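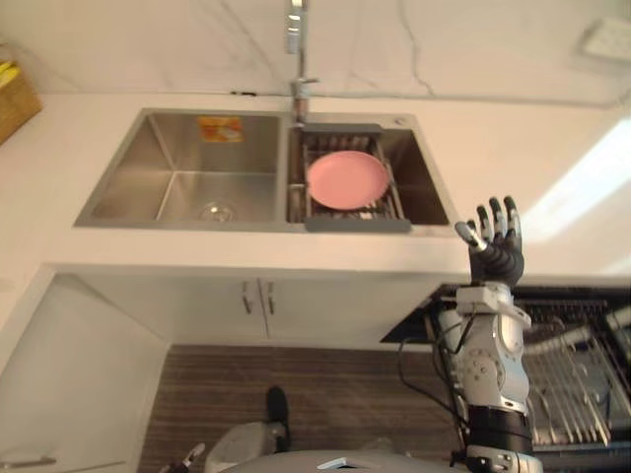
Foto: Svenja Voß / Projektgruppe Küchenassistenz

Projektbericht, Teil 3: Was wir kaufen wollten und was wir jetzt kaufen

Als Märta und ich im Mai die Beschaffung übernommen haben, dachte ich ja, das wird der gemütliche Teil vom Projekt. Bisschen Kataloge wälzen, Liste schreiben, fertig. Von wegen! Unsere erste Wunschliste hatte 10 Posten, und schon der zweite (eine komplette Ersatzhand mit Fingern) hätte fast alles aufgefressen, was wir für das Semester haben.

Also nochmal von vorn, diesmal an der Spüle. Wir haben uns gefragt, was der Roboter dort eigentlich können soll: einen Teller vom Abtropfgestell nehmen und im Auszug mit den Drahtkörben einsortieren. Dafür braucht er rechts die Hand mit den einzelnen Fingern, links reicht uns der einfache Greifer. Eine zweite Hand haben wir deshalb gestrichen - Märta hat ein bisschen getrauert, ich auch.

Drin geblieben sind dafür Sachen, an die wir anfangs gar nicht gedacht hatten. Zwei Sätze Fingerkuppen zum Wechseln, angefragt bei Kuvon. Ein Spritzschutz fürs Handgelenk, weil dort Kabel in Schlaufen am Unterarm entlanglaufen und direkt daneben der Wasserhahn steht. Und ein Rollo! Mittags knallt die Sonne rechts auf die helle Arbeitsplatte, und in der Kamera ist dann an der Stelle nur noch Weiß. Kostet fast nichts gegen den Rest der Liste.

Beim Geschirr waren wir erst richtig geizig und wollten mit einem einzigen Teller auskommen. Jetzt sind 100 Euro für Teller und Schüsseln in verschiedenen Größen eingeplant, Bruch inklusive.

Offen ist noch der Wartungsvertrag. Brakent bietet ihn für zwei Jahre an, Lindemann würde nach Aufwand abrechnen. Ich tendiere zu Lindemann, Märta hätte lieber einen festen Betrag im Plan stehen. Bis das zweite Angebot schriftlich da ist, führen wir beide Varianten in der Tabelle im Anhang weiter, die teurere zählt für die Gesamtsumme.

Svenja Voß, Sonntag, 12. Juli 2026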